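Learning to sleep in a quiet house

16th October

I've been meaning to write this one for weeks, and every time I sit down to it I end up making tea instead, so please forgive me if it wanders a bit.

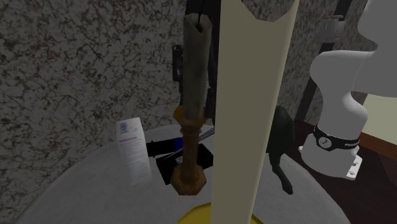

We moved out of the flat in August, after eight years above a bakery on a street that never once went quiet. The bakers started at some hour I preferred not to know about, the trams came through not long after, and in between there was always a ute with a dodgy exhaust or somebody singing on their way home. I complained about it constantly. I wrote letters to the council! And then we got the keys to this place, out past Fitzsimmons, at the end of a gravel road with paddocks on three sides, and on the very first night I lay there with my eyes wide open until the magpies started up.

It was the silence, you see. I had been looking forward to it for years and I couldn't sleep in it. Every little noise came through as an event. The roof ticks as it cools down, and there is a branch that strokes the gutter whenever the wind comes from the south, and the fridge (which is the same fridge we had at the flat, and I'd swear it had never made a sound before) gives a sort of shudder and then a sigh, like an old dog settling.

My husband slept like a log, naturally. He could sleep in a wheelbarrow.

I tried the usual things. I gave up my afternoon coffee, which made me very poor company. I had warm milk, which I have never liked and still don't. My sister lent me one of those little sound machines with 12 settings on it, and I worked my way through rain and surf and something called Evening Meadow, which had a cricket in it that came round on a loop. Once I'd noticed the loop I couldn't un-notice it, and I lay there waiting for that cricket like a person waiting for a bus.

What helped in the end was a conversation over the fence with Emmett Szabo, our nearest neighbour, who has lived on this road his whole life and talks so slowly that you find your own shoulders coming down as you listen. I told him I wasn't sleeping and he asked me what I was hearing. I started to list it all off and he told me what each thing was. The thump at the back of the house was a possum going along the water tank. The coughing in the paddock, which I had privately decided was a man, was a sheep. Sheep cough just like people, apparently, and they do it more on damp nights. I cannot tell you what a comfort it was to hear that.

So I began keeping a bit of a notebook. It's a plain school one, and I leave it on the windowsill with a pencil, and when something wakes me I write it down -- the time if I can see the clock, and what I think it was. Then in the morning I go and have a look. I've found possum scratches, and a bucket that had rolled right across the yard, and a loose sheet on the side of the shed that my husband has now promised three separate times to screw down. There are still mysteries. Something hums down near the creek on still nights, very low, and even Emmett doesn't know what that one is.

The funny thing is that I've gone off the notebook lately, mostly through being asleep. There are whole pages with only one line on them. Last week we went back to town to stay with friends, in a perfectly nice room with a perfectly nice bed, and the trams kept me up until all hours. I lay there missing my gutter branch.

I'm not saying I've cracked it. The windy nights are still hard going, and I had a bad one on Tank Delivery Eve (long story, involving the wrong size of fitting and a very early truck). But I've stopped dreading bedtime, and I've even gone back to my afternoon coffee, to the relief of everyone in the household.

If any of you have made the same sort of move, I'd love to hear how long it took you to settle. And if you happen to know what hums beside a creek, low and steady, usually a bit after midnight, do please leave a comment, as I'd quite like to be able to tell Emmett something for a change.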